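Ticket 1427: Gripper loses U piece on insertion, station 2
Project: Flalline (student block assembly cell)
Site: Brakville lab
Opened by: Emiliano Arriaga
Component: gripper / insertion routine
Priority: normal
Status: resolved, monitoring

Summary

The U piece rotates in the gripper during the last few millimeters of insertion. Force on the Z axis climbs, the routine hits its limit and the arm retracts with error 789. Pick, lift and travel all complete normally. Other piece types are not affected.

Environment

Station 2, Parnudum controller, wrist camera mounted, parallel gripper with one bare metal finger and one padded finger. Sequence file is the one the class used for the July demo, no local edits. Blocks are the printed set from the teaching kit.

Steps to reproduce

Load the sequence and home the arm.
Place the U piece in the pick zone with the notch facing up.
Run the pick and insert steps at normal speed.
Watch the Z force reading once the piece reaches the base block.

Log entry, 9:40

Repeated the fault with the cell cold. Same error, same point in the routine. The piece comes out of the pick straight and is still straight when it arrives over the base. Rotation begins on contact.

Log entry, 10:15

Checked base block position against the saved pose. Offset is within tolerance. Reseated the block anyway and reran. No change.

Log entry, 10:50

Swapped the U piece for another from the same print batch. No change. Cleaned the pad with alcohol and let it dry. The fault now shows up slightly later in the descent, so friction at the pad plays a part, but the routine still ends in 789.

Log entry, 11:30

Read through the grasp definition. The sequence grips the U by one arm, which puts the contact well to the side of the center of mass. That is the intended grasp. The full width of the piece is more than the jaws can open, and the notch gives the inner finger somewhere to go. The problem is depth. The fingers close near the top of the arm, and any sideways contact at the base then has a long lever to work with.

Requested a still from the wrist camera to compare against the taught grasp. 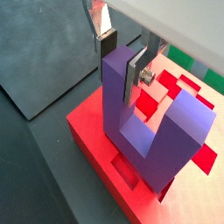
Lowered the grasp point in the definition and retaught the approach so the inner finger enters the notch vertically. The first version of the new approach came in at a slight angle and touched the top of the opposite arm, so I added a waypoint directly above the notch. Descent from the waypoint is now a straight Z move at reduced speed.

Log entry, 1:20

Ran the new grasp with the original force limit. Insertion completed. Ran it again after a full restart of the controller – same result. Put the old grasp back to confirm the cause and got error 789 on the first attempt. Restored the new grasp.

Log entry, 2:05

Vidmar group asked if they can raise the force limit on their copy instead. Please don't. The limit protects the wrist sensor, and a rotated piece pushed harder will wedge in the slot. Copy the grasp definition and the waypoint from station 2, then reteach the waypoint locally. The poses do not carry over between cells.

Resolution

Grasp point lowered, vertical approach waypoint added, descent speed reduced for the U piece only. Force limit unchanged. Pad cleaning added to the start-of-class checklist.

Open items

Pad on the outer finger is due for replacement. Part not yet ordered.
Error text for 789 says "insertion timeout" when the trigger is force. Needs a separate ticket against the Parnudum message table.
Sequence comments still describe the old grasp height. Emiliano to update before the next lab section.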